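Pledside Apparel Support
Ticket 317: Black tees will not fold to shelf size
Opened by: Poppy Hartley, Pumphrey store
Opened: Feb 4, 2022
Status: Closed
Priority: Low

Problem as reported
Black t-shirts folded at the white table are coming out wider at one end than the other. They don't sit square in the shelf bins and the stacks lean. Other colors from the same delivery fold fine. We have 300 black ones to get through and have set 23 aside to redo.

Reply from support
Please check that the shirt is lying flat before the first fold. On black cloth the creases are very hard to make out, so go by the outer edge and feel for ripples with your hand.

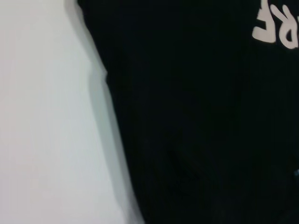
Also let us know if you are still using the folding card that came with the Volto shelving. It was cut for the old bins and is too wide for the ones you got in August.

Update from store
Card is the old one. Threw it out. Smoothed each shirt by hand and tried 10 more. Better, but almost half still had the wide end. Hem is straight every time, so the trouble is at the shoulders.

Reply from support
If the hem is straight, leave it alone and work from the neck end. Check these in order:

1. Front and back layers lined up at the collar. If one has slid, the fold will pull to the side.
2. No diagonal creases running toward the neckline. Pull the shoulders out evenly until they go.
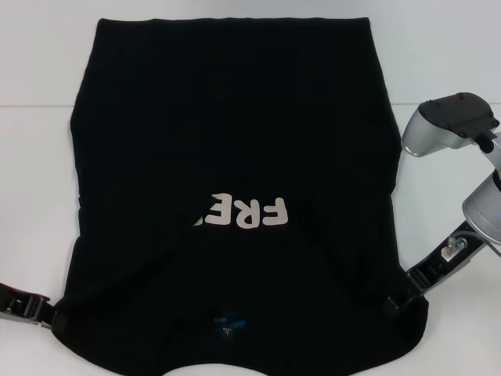

3. Print lying flat, with no fold running through a letter.
4. Sleeves turned in all the way. A sleeve left partly out will make that end wide.

Update from store
Number 4 was most of it. The sleeves on these are longer than on the Amen tees we had before, and we were turning them in once. Turning them in twice helps, though the sides can still run out a little toward the lower edge.

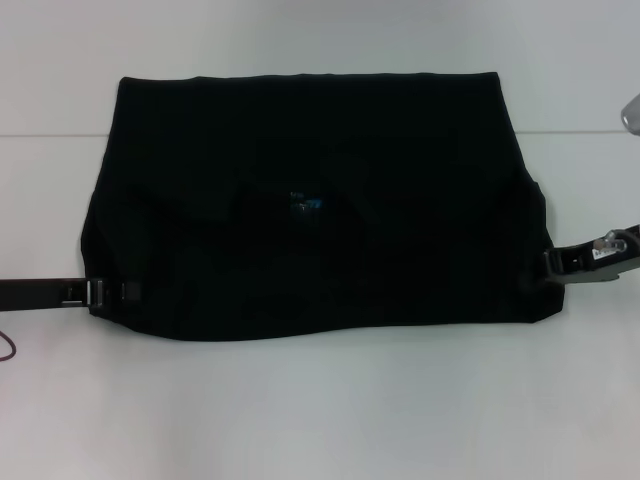
Lower edge can still come out a little wavy — we run a hand along it before the last fold. The stacks are standing up now. OK to close.

Resolution
Old card discarded, sleeves turned in twice on this style. Fold sheet for black tees to be updated. Closed by support.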